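Search this notebook
Search
All entries Tags Archive

25 September 2022
Posted by Pascal Schmieder

Bedroom tasks, second weekend

Picking up from Friday's list. The Zunus fold task is still the one holding us up, so most of today went on that and the bed sorting. Kitchen tasks are parked until the club gets the bench back.

Started by redoing the finger spacers. The batch printed at school came out tight on the slots and the fingers were dragging on the way shut. Filed two of them by hand, then gave up and reprinted the lot at 40 per cent infill with the slot opened up a touch. Much better. The old spacers are in the jar marked NO, please leave them there.

Handles next. Checked every screw on both units before we left and again at lunch. One trigger had a gritty feel to it. Took it apart, found a curl of filament behind the spring, cleaned it out and put it back together. If it goes gritty again, look there first before ordering anything.

Recording went slowly in the morning. We lost the first set completely because the clocks on the two units had drifted apart and the merge script threw everything out. The fix for now is to power both up together, wait for the script to say it has them, and do the alignment clap at the start of each set. I know it's a nuisance. Sindico (our script, the one in the shared folder, not the old copy on the laptop) will take a clap at the start or the end but not both.

Kept count from then on: 92 episodes saved, 2 thrown out by hand. The two I threw out were mine. I let go of a sleeve early and then tried to rescue it, and we agreed at the start of term that rescues go in their own folder.

Notes on technique, mostly for the Year 10s who are coming in next week:

Go in low and flat along the bedspread and let the fingertips slide under the fold. Coming straight down on top just pushes the fabric around.

Pick up at a seam where there is one. Pockets are a trap, the inside layer slips and you end up holding half of what you wanted.

Move at the speed you'd want the arm to move. Everybody goes too fast after the first ten minutes.

Knits and denim behave so differently that I'd like them logged as separate tasks – add the fabric to the task name when you start a set.
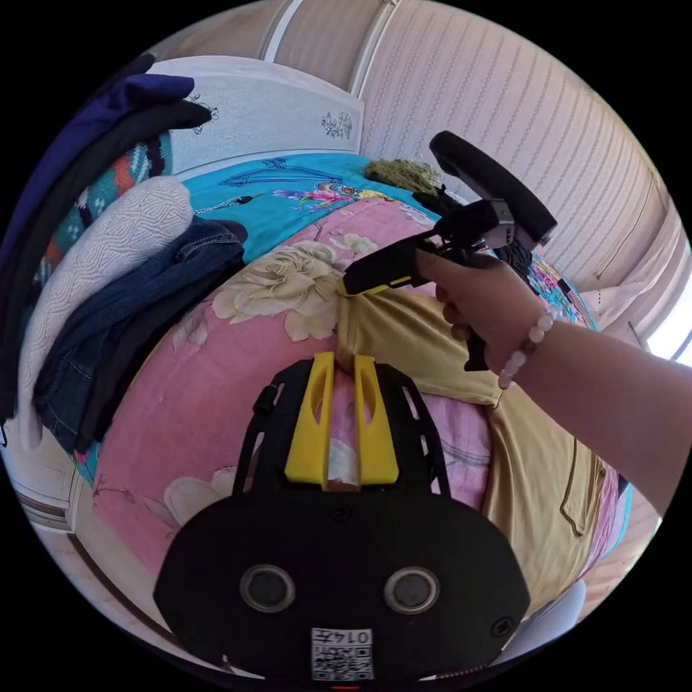

Put the lighter tops through first and left the jeans for the end of the session, which was a mistake. Wrists are tired by then and denim is the heaviest thing we've got. Next time heavy items go first.

Window light is the other thing to watch. Exposure is locked in the settings now, so don't switch it back to auto, and write down whether the curtain was open or shut.

Still to do: upload to the Lindemann drive (810 is the folder number, not 801, I've done that twice), charge everything, and have a proper look at whether the left-hand paths are as jumpy as they seemed on the preview. If they are, I'd rather sort it out before we train on any of it. Demo for parents isn't until February so there's time, but not heaps.

Comments (4)

revano_kid
Can the new spacers go on the practice unit too? It's sticking the same way.

Pascal Schmieder
Yes, same file. Print them flat, no supports.

tess
Is the fabric name meant to go before or after the task name? I've been putting it after.

Pascal Schmieder
After is fine. Keep doing that.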